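Trocas de eletrônicos voltam a Arnwood em outubro, agora com bancada de conserto

15 de setembro de 2026

Confesso que eu tinha desistido de acompanhar a novela da feira de trocas de Arnwood. Foram tantos adiamentos que parei de anotar. Mas a confirmação saiu ontem à noite, eu estava com o jantar no fogo e quase deixei queimar o arroz: a feira volta em outubro, no galpão antigo da rua Treloar, e desta vez dura dois fins de semana em vez de um!

Para quem chegou à cidade há pouco, a ideia é simples. Você leva o aparelho que não usa mais (monitor, teclado, impressora, rádio, aquele celular que mora na gaveta desde que a tela trincou) e recebe fichas. Com as fichas, escolhe outra coisa que alguém levou. Dinheiro não circula lá dentro, a não ser na barraca de pastel, que continua cobrando e continua valendo cada centavo.

Na última edição foram 1487 aparelhos entregues, segundo o balanço que a organização colou no mural da biblioteca. Desses, 284 ficaram sem dono e seguiram para desmonte em Prondelwood, onde funciona o centro de triagem da região. Eu fui no segundo dia e já não achei nenhum fone de ouvido decente, então fica o conselho de quem aprendeu na marra: chegue cedo.

A novidade grande é a bancada de conserto. Até agora, quem pegava um aparelho levava do jeito que estava e descobria em casa se prestava. Eu mesma carreguei uma impressora por oito quarteirões, debaixo de chuva, e ela só puxava papel torto. Neste ano vai haver tomadas para testar tudo antes de gastar a ficha, e uma mesa comprida com gente que entende de solda, cabo, fonte e placa. O conserto em si é gratuito, mas a peça nova, se precisar, fica por conta de quem trouxe.

São 189 vagas para atendimento na bancada, somando os dois fins de semana. A inscrição é feita no balcão da biblioteca ou pelo telefone da subprefeitura, e cada pessoa pode marcar um aparelho só. Perguntei se dava para levar dois pequenos no lugar de um grande (tenho um par de caixinhas de som que morreram juntas, coitadas) e a resposta foi um não bem educado.

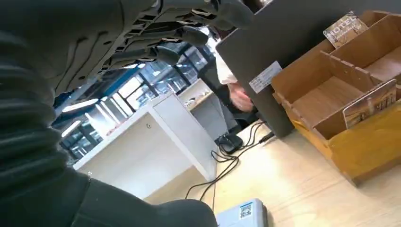

Etiqueta branca colada num painel cinza-escuro: vale anotar os dados do aparelho antes de sair de casa.

Na inscrição pedem marca, modelo e uma frase sobre o defeito. Parece burocracia, mas é com isso que a equipe separa as ferramentas e avisa quando o caso não tem jeito. Quem já tentou achar o modelo de um aparelho velho sabe que a informação costuma estar atrás, embaixo ou dentro do compartimento da pilha, em letra miúda. Levei uns bons minutos com a lanterna para ler a do meu rádio.

Também mudou a regra das fichas. Antes era uma por aparelho, fosse uma calculadora ou uma televisão, e dava uma confusão danada na fila. Agora há três faixas. Coisas pequenas, como mouse, carregador e relógio digital, valem uma ficha. Monitores, impressoras e aparelhos de som valem três. Computadores completos, que liguem e mostrem imagem, valem cinco. As fichas guardadas do ano passado continuam valendo, e eu achei isso muito simpático, porque tenho duas presas com ímã na porta da geladeira.

Geladeira, aliás, não entra! Nem fogão, nem máquina de lavar, nem micro-ondas. O galpão não tem onde guardar nada desse tamanho, e o portão lateral está emperrado desde a reforma do piso. Para esses casos a subprefeitura mantém a coleta na porta, com pedido por telefone, e a espera anda na casa de duas semanas. Pilhas soltas e lâmpadas também ficam de fora da troca, mas haverá um tonel na entrada para quem quiser descartar.

A parte que divide opiniões é o transporte. O ônibus que passava em frente ao galpão mudou de trajeto, e agora o ponto mais próximo fica do outro lado da praça, com uma ladeira no meio. Para quem vem com um monitor no colo, não é pouca coisa. A organização promete carrinhos de mão no ponto de ônibus durante a manhã, com devolução na entrada do galpão. Eu queria ver carrinhos à tarde também, que é quando o pessoal volta para casa carregado, e deixei a sugestão por escrito na caixinha da biblioteca.

O custo desta edição ficou em 3845 reais, quase tudo em aluguel de mesas, extensões elétricas e limpeza. A conta foi dividida entre a subprefeitura e a Fuklow, a loja de ferragens da esquina, que também emprestou as luminárias da bancada. Em troca, a loja vai ter uma banquinha perto da saída vendendo pilha, fita isolante e adaptador de tomada. Já estou vendo que vou sair de lá com fita isolante de que não preciso.

Vai ter ainda uma mesa só para apagar dados. Muita gente deixa de levar o computador antigo por medo de alguém encontrar fotos e senhas, e eu entendo perfeitamente, o meu notebook velho está debaixo da cama exatamente por isso. A limpeza do disco é feita na frente do dono e pode demorar mais de uma hora nos modelos antigos. Levem um livro, ou aproveitem a fila do pastel. Se o computador nem liga, dá para pedir que retirem o disco e entreguem na sua mão.

As crianças ganharam um canto próprio, com aparelhos já condenados para abrir e espiar por dentro, usando chave de fenda e óculos de proteção. No ano passado isso aconteceu de improviso, num pedaço de lona no chão, e foi o lugar mais animado da feira. Desta vez há mesinhas baixas, e os menores de dez anos precisam de um adulto junto.

O galpão abre às nove e fecha às quatro, nos dois primeiros fins de semana de outubro. A entrega de aparelhos para de ser aceita uma hora antes do fechamento, e as inscrições para a bancada já estão abertas. A biblioteca pede que ninguém deixe nada na porta antes da data, porque na outra edição amanheceu uma pilha de televisores na calçada e choveu em cima de tudo. Se sobrarem vagas na bancada, elas serão distribuídas na hora, por ordem de chegada, junto à mesa da entrada.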